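Recording demonstrations by hand guiding and by remote control

Part 2: Running a session

These steps assume the arm is mounted, the wrist camera bracket is bolted on, and the Vilard recorder can see both the joint stream and the camera stream. If not, go back to Part 1.

Check the cabling first

Put the arm in free-drive and move the wrist by hand through the largest rotation the task needs. Watch the cable at the rounded joint above the wrist. It needs enough slack to follow the turn, but the loop must not swing in front of the lens. If the strap on the upper link slides, tighten it before recording. A cable that pulls on the wrist shows up as a steady offset in the torque readings, and the offset carries into every demonstration recorded that day.

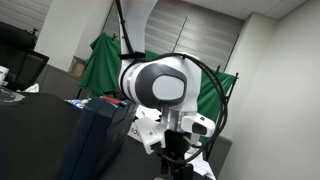
Set the payload next. Include the bracket, the camera and the gripper, not the gripper alone. With the payload set too low, the arm sinks slowly in free-drive and the operator pushes up against it without noticing. Marietjie Adams found this in a batch from October, where the approach paths all bowed upward near the end. The batch had to be recorded again.

Choose a mode

Hand guiding is quicker to learn and gives good contact motions. Its drawback is that the operator's hands and sleeves get into the camera view. Use it for waypoints and for checking reach.

Remote control keeps the view clear. Use it for anything that will train a vision policy. The Surell hand controller maps wrist motion to the tool at a ratio you set in the menu. Start at half scale. Full scale is hard to hold steady close to the table.

Record a demonstration

1. Move the arm to the start pose and open the gripper.
2. Place the objects. Shift them a little between takes, but keep them within reach.
3. Start the recorder and wait 2 seconds before moving.
4. Approach from above. Slow down over the last part of the descent.
5. Complete the motion without stopping to think. If you hesitate, discard the take and start over.
6. Hold the end pose for 2 seconds, then stop the recorder. 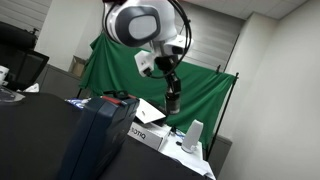
Gripper pointing down over the angled card, with the camera bracket above it.

Keep the backdrop and blinds the same for the whole session. If someone has to change the blinds, close the session and open a new one.

Review the takes

Play back every tenth take at full speed. Look for dropped images and for jumps in the joint positions. Our current set holds 1647 takes, and most of the rejects came from late starts - the operator was already moving when the recorder came on.

For a single pick task, plan on some 200 good takes before the first training run. Export them with the Lozano script and leave the rejects in their own folder.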